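Crumbs on the craft table mat — how do you all clean up?

galtex_mom
Mat on a white table, kids eat on it, bread bits everywhere. Wet cloth just smears it. Ideas?

okness25
Dustpan straight on the mat. Bag open right next to it. 2 minutes.

tallpine
Disagree — pick the mat up and shake it outside. Dustpan always leaves that line of crumbs.

galtex_mom
Its too big to carry, and we're on floor 14 lol

okness25
So dustpan. Big pieces by hand first, then sweep toward the pan. My setup:
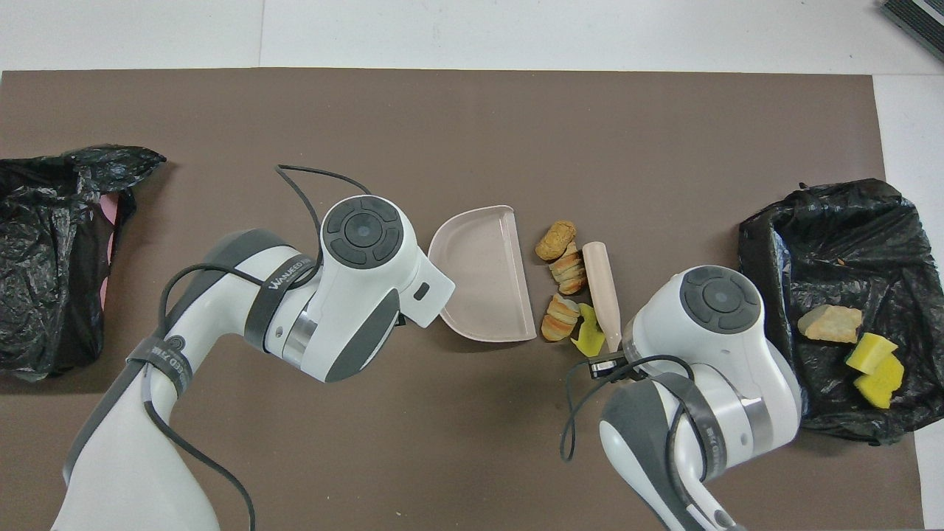 pink dustpan, black bag on the left, bread still on the mat

tallpine
Bag looks like it'd slump shut on you. I'd use a small bin

okness25
Fold the top down, stays open fine for me

galtex_mom
Ok trying the dustpan tonite. Any brush or a soft one?

okness25
Soft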